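Pressing numbers from Ostmont against Haltlow

Nov 1, 2024

I rewatched the Ostmont match twice, once at normal speed and once with the pause key, to log where we won the ball. Attendance was given as 2,677, a decent figure for a league game in the rain.

How I log it

One row per regain: minute, zone, player, and what the next pass did. A regain counts only if we keep the ball for two touches. Throw-ins are left out. The pitch is split into three bands, and the high band starts 30 meters from the opposing goal line.

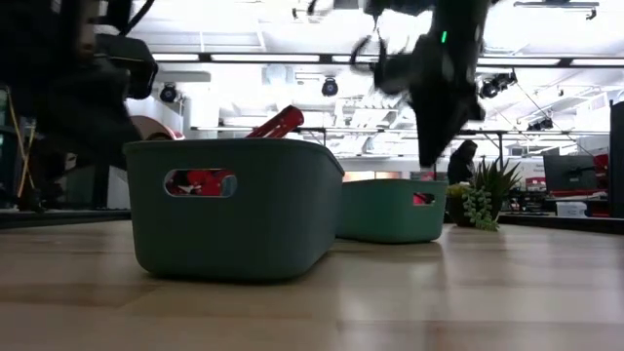

First half

Ostmont pressed in a 4-4-2 with Dalibor Charvát stepping out from the right side of midfield. He made four of our 10 high regains. Haltlow kept trying to build through their left back, who received facing his own goal nearly every time. The trigger was obvious and we used it. The goal came from the one occasion when Charvát arrived late and the second man, Vojtěch Štefanec, read the inside pass.

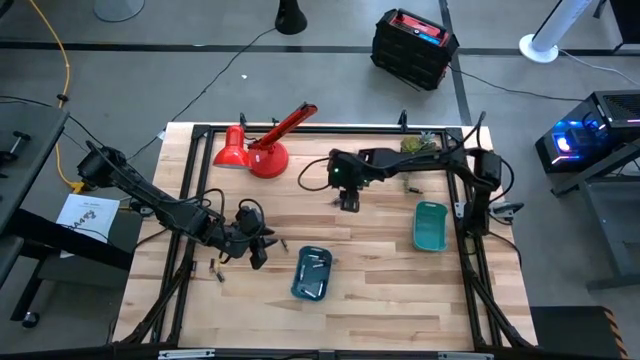 Second half

The press dropped off after the hour. The distance between the back line and the midfield grew, and Haltlow went long to the far side. We had two high regains in that half, both before the substitutions. I would have changed the front pair sooner. Štefanec played all 90 minutes and was walking by the end.

Next up is Bradstead away. They rarely play short from goal kicks, so the high band will be nearly empty in my sheet. I plan to add a column for second balls in the middle band and keep it running until January.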